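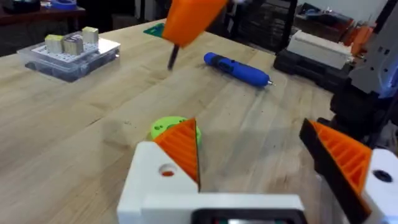 ## 3. Preparing the table before assembly

Please read this section completely before you open the parts bag of the Stuvside planter stand. The work itself is short. Most of the problems that customers write to us about begin on the table, when a part is missing or the surface is damaged.

You need a flat table, wood or similar, at a height where you can work standing. A kitchen table is good. A glass table is not recommended.

### 3.1 Clear and protect the surface

1. Remove everything from the table that you don't need for this work.
2. Wipe the table with a dry cloth. If you must use a damp cloth, let the wood dry for 15 minutes before you continue.
3. Look at the surface in light from the side. Small dark specks and old scuff marks in the wood are no problem. Sand and metal chips must be removed.
4. If the table is oiled wood, put a thin cotton cloth under the place where the pot will stand. Terracotta can leave a pale ring.

**Caution:** Do not drag a pot across bare wood. Lift it with two hands, one of them under the bottom.

### 3.2 Prepare the screwdriver

A small cordless electric screwdriver is enough for all the screws in this guide. A big drill is too strong, and the plastic threads in the base can be destroyed by it.

1. Charge the screwdriver the evening before.
2. Insert the cross bit from the parts bag. Pull on it lightly to control that it sits firmly.
3. Press the switch one time in each direction, with the bit pointing away from you.
4. Set the direction to "tighten."
5. Lay the tool flat on the table, with the bit pointing away from the place where you stand. Do not stand it on its end.

**Note:** If your screwdriver has a torque setting, begin with the lowest. You can always give a little more at the end by hand.

**Caution:** A screwdriver with a round body can roll. Keep it away from the table edge, and switch it off when children are helping.

### 3.3 Place the pot and the spacer disc

The Stuvside stand is made for pots with a rolled rim, up to 14 inches measured across the top. The spacer disc goes between the pot and the stand and lets the extra water run out.

1. Set the pot upright near the middle of the table, a little toward the far side, so that you have free space in front of you.
2. Lay the spacer disc flat beside the pot, where you can reach it easily.
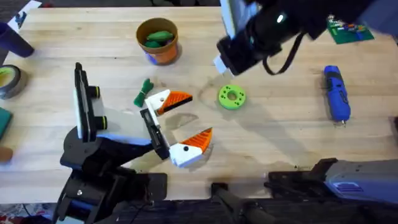

3. Check the disc on both faces. It should lie flat without rocking. If it rocks, there is usually a small burr on the edge, and you can take it away with fine sandpaper.
4. Do not put soil in the pot yet. Light things that can be taken out in one moment, for example toy vegetables from the children's kitchen, may stay inside until step 3.4.
5. Keep the space in front of the pot free for your hands.

**Note:** The disc is delivered in several colors. The color has no meaning for the function. If you ordered from Damasceno or from Bostent, the disc may come in a separate envelope, so please do not throw away any packaging before you have found it.

### 3.4 Test fit without screws

1. Empty the pot.
2. Put the stand on the table with the feet down.
3. Lay the disc in the center of the stand. You should not need to press.
4. Lower the pot on the disc slowly. Turn the pot a quarter turn and feel if it is stable.
5. If the pot leans, lift it off again and move the disc a little. Do not correct the pot by pushing on the rim.
6. When you are satisfied, take the pot away and leave the disc where it is. Go to section 4.

The screws must not be used in the test fit. Each thread in the base can be opened and closed only a limited number of times, and it is a pity to spend them here.

### 3.5 If you must stop and continue another day

Put the screws back in the bag and close it. Take the bit out of the screwdriver and keep it in the same bag. The disc can stay inside the pot, but do not place anything heavy on it.

Questions about missing parts go to Kistico customer service, attention Emerson Quintana. The telephone is not answered on Monday. Please write the number from the label of your parts bag in the first line of your message.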